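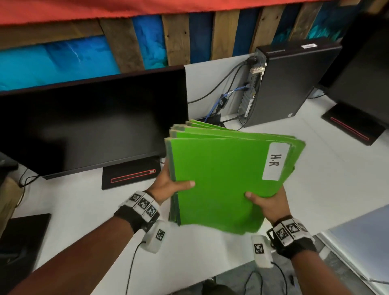
About Sivow

Hi, I'm Anel Potgieter, and I run Sivow, a shared workshop for people who build robots and other automated things at home and have run out of kitchen table. I'd run out of mine by the time I signed the lease. My first project was a small arm that was supposed to sort screws by length, and it took over the dining room, then the hallway, then a shelf in the bathroom (long story, mostly about glue).

We have 550 square feet behind the old Masilela print shop, and 33 members at the moment. Some come in every evening, some I see when the weather is bad. Quite a few had never soldered anything before they joined, and one of them now fixes my soldering, so there you go.

What people make here

All sorts! Feeders, plotters, a curtain opener that still opens only the left curtain, and plenty of arms and rolling bases. The one we all pitch in on is Erov, our group build. Erov is meant to do office chores: pick up a folder, carry it to the right desk, put it down without dumping the papers on the floor. Picking things up is the part I could talk about all night. A single sheet of cardboard is easy enough, but a whole stack of folders bends and slides and has a different idea every time you grab it, and a person sorts that out with their thumbs without thinking at all. So we spend a lot of time with hands and paperwork, and less time with motors than new members expect.

Erov's second gripper, the one with the soft pads, went on in July. It's much better with thick stacks and a good bit worse with envelopes. We're working on it.

How it works

Membership gets you a key, a bin with your name on it, and the use of the printers, the drill press and the electronics benches. You bring your own parts and your own snacks. If you want company on a build, come on a group night; if you want quiet, mornings are lovely and the coffee is fresher.

We run a beginner class called Cendora, 10 evenings long, where you build a little two-wheeled robot from a bag of parts and take it home at the end. No math test, no coding background needed. I teach the first half and members take turns with the rest, and yes, you can bring a teenager.

Joining

The next Cendora class starts in November 2022 and there are still 2 spots left. If you'd like one, or you just want to look around and poke at things, send me a note through the contact form and tell me what you're building, or what you'd build if you had the room. Half-finished projects are very welcome, and so are ones that caught fire a little.

Parking is in back, next to the blue dumpster. Ring twice, the bell sticks.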